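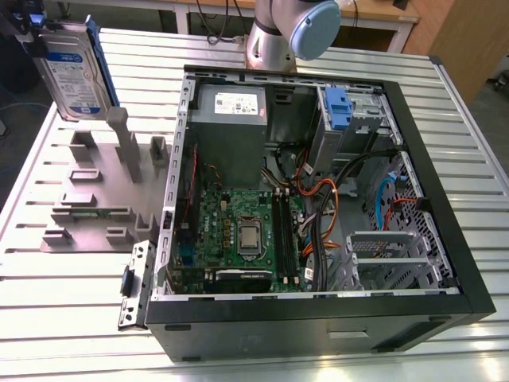 The Lemis register keeps the submissions that your group sends to council, to the catchment board and to the state parliament, together with the replies. Before you can enter the first submission, the register must be installed on one office computer, which we call the host. All other computers only connect to the host. An ordinary desktop tower is sufficient, of the same general kind as the one lying open on the bench, and you do not need to open yours. The register needs one hard disk with enough free space for attachments. A 3.5-inch disk is fine. Maps of wetlands and scanned petitions take the most space, so please plan for these first.

4. Installing the register on the host

4.1 What you need

- The installation file for Lemis, version 13
- The licence letter with your group code
- An administrator password for the host
- The list of members who are allowed to send submissions

4.2 Installation

1. Close all other programs on the host.
2. Open the installation file and choose your language. The language can be changed later, but the names of the folders will stay in the first language.
3. Type the group code from the licence letter. The code has capital letters and small letters and the register sees them as different.
4. Choose the folder for attachments. Do not choose a folder that is shared with the public website of your group.
5. Wait until the word Ready is shown. On an older computer this can take around 70 minutes and the progress bar may stand still for a long time.

CAUTION: Do not switch off the host during step 5. If the power fails, delete the folder and begin again from step 1.
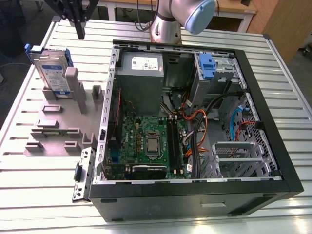
4.3 Creating the first campaign

A campaign is a group of submissions about one subject, for example the review of the native vegetation rules or the new water sharing plan. Every submission must belong to a campaign.

1. In the menu, choose Campaigns, then New.
2. Give the campaign a short name. Members will see this name in their emails, so please avoid internal jokes.
3. Enter the closing time for public comment. The register uses the time zone of the host. Many agencies close at 5 pm and not at midnight, so check this in the notice.
4. Choose who may approve a submission. At least one person must be chosen.
5. Press Save.

Note: A campaign name cannot be longer than 164 characters. The register will cut a longer name without warning.

If your group works in two states, make one campaign for each state even when the subject is the same. The forms are different, and the register cannot put two forms in one campaign.
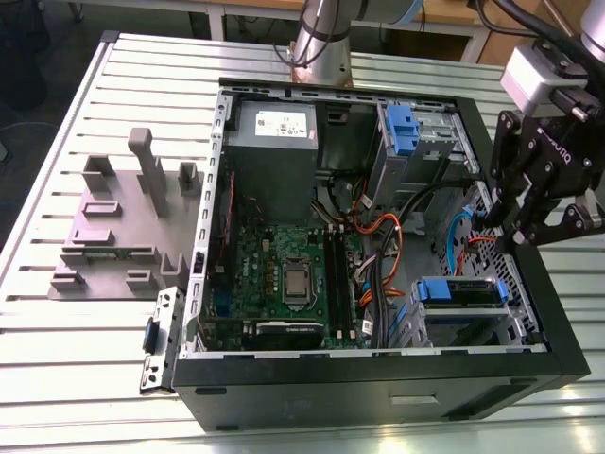

Fig. 4-3. Desktop tower on its side, side panel removed.

4.4 Bringing in old submissions

Groups which used the Husar spreadsheet before can bring in their old entries. Save the spreadsheet as plain text, then choose Tools, Import, Husar file. The import takes a maximum of 900 rows at one time. If you have more, divide the file by year.

After the import, open the list called Not Matched. In this list are the submissions where the register could not find the agency. The usual cause is that a department has changed its name after an election. Choose the new name from the list and tick Keep Old Name also, so that a search for either name will find the submission.

CAUTION: The import does not bring in private addresses of petition signers. Please do not add them by hand. Keep the signed petition in its own folder, under the privacy policy of your group.

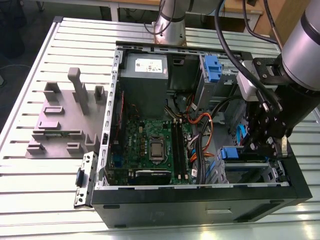

4.5 Testing the connection

1. On a second computer, open the browser and type the address of the host.
2. Log in as a normal member, not as administrator.
3. Write a test submission with the title Test and press Send for Approval.
4. Go back to the host and check that the test stands under Waiting.
5. Delete the test. If it remains, it will be counted in the annual report.

When the test does not arrive, first look if the firewall of the host is blocking the register. Groups who connect through a Skukow router must also allow local traffic in the router menu, see section 7.

Section 4 was revised in November by Emrys Ruddock. Please send corrections with the section number.

Manual home | Install | Campaigns | Reports | Privacy | Contact

Lemis Register User Manual. Published by Warkix. Questions: use the Contact page. Back to top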